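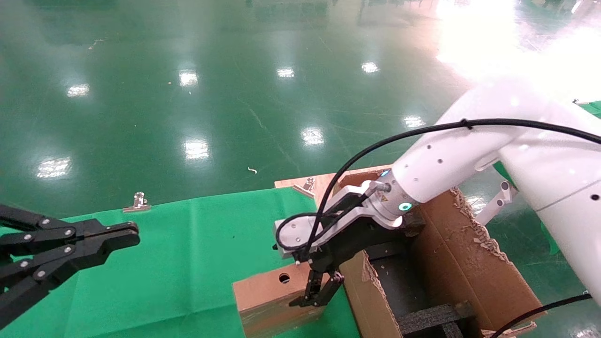
Figure 2. Work surface with the green cloth and the open carton. Black foam is inside the carton.

Reading time: 2 min

Section 9. Preparing the carton and the foam

Read this section to the end before you put any part of your Curmont set in the carton.

1. Lay the green cloth flat on the work surface. Smooth the folds with your hand.

2. Stand the carton upright near the cloth, with the opening up.

3. Look at the rim. If the flaps are torn, as in Figure 2, the carton can still be used for storage on a shelf. Do not use it for shipping.

4. Check that the foam insert sits straight in the carton. Press it gently at the corners.

5. Check the foam strips at the bottom. They should lie side by side and not one over the other.

6. Wrap the part in soft paper and lower it slowly. Do not push it down.

Note: The Tesar insert and the Mateos insert have different thickness. Please do not mix them in one carton.

Note: Keep 100 mm of free space on the cloth for the small parts.

CAUTION: Ragged cardboard can scratch painted parts. Cover the rim with paper tape before step 6.

CAUTION: Do not load more than 900 g in one carton. For heavier parts, order the Skelton double-wall carton.

When the carton is filled, continue with Section 10, Labels.

Copyright Curmont. All rights reserved. | Contact | Back to top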